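Home | Forums | Workplace | Search | Log in

Pen packing line going auto – anyone been through it?

hooman_g
Firm is putting Clurkon arms on the packing benches after Xmas. 220 packs a shift, they say. I do 70 on a good day. Told we're "moving to checking". Same pay?

Olu Dauda
Had it at Ekpo in August. Same pay, yes. Duller though – you stand watching a screen and clear jams. Lost 2 people off lates, not replaced.

zoriana_a
Disagree. My wrists are better for it, would'nt go back. Ask for the training in writing.

Olu Dauda
Your wrists maybe. Our lot got 40 mins training, total.

femi.al
Mixed pens will be the snag. Caps, thin biros, all diffrent. Still a hand job at ours:

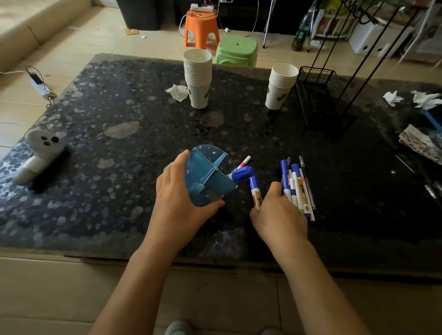
Markers and pens, blue holder with the stars. By hand.

hooman_g
Yep thats my job exactly. Gaffer reckons the arm can do mixed. We'll see

zoriana_a
Get the union rep in before they sign anything, not after.

Related threads
Nimarach shift rota changes
Jokero scanners – battery life
Retrained as checker, worth it?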